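Manninen Award Nominations Are Open

I've been itching to share this one! Nominations for the Manninen Community Awards opened this morning, March 28, 2022, and you've got until the end of next month to get yours in. We're back at the Ziltdale Assembly Rooms for the ceremony, with dinner first and the prizes after (I lobbied hard for it that way, I can't sit through speeches on an empty stomach).

Last time the public sent in more than 100 names, and I read every single form. My favorite was for Yuk-lan Fang, who went on to win Neighbor of the Year and then forgot her trophy in the cab home. She got it back – and she's agreed to hand out the first prize this year.

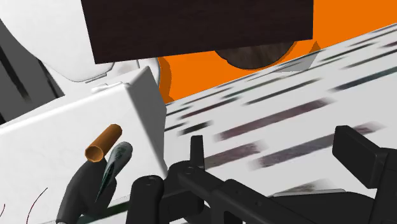
What's new

We've added 2 categories, Best Newcomer and Young Organizer, both sponsored by Plirine. Siu-fong Lo is chairing the judges and has already warned me she wants short forms, so keep your reasons to one page, please!

Tickets go on sale once the shortlist is out. Tables seat 10, and you can book a whole one or just a chair or two. Forms are at the Vandutus front desk, or drop me a line and I'll mail you one.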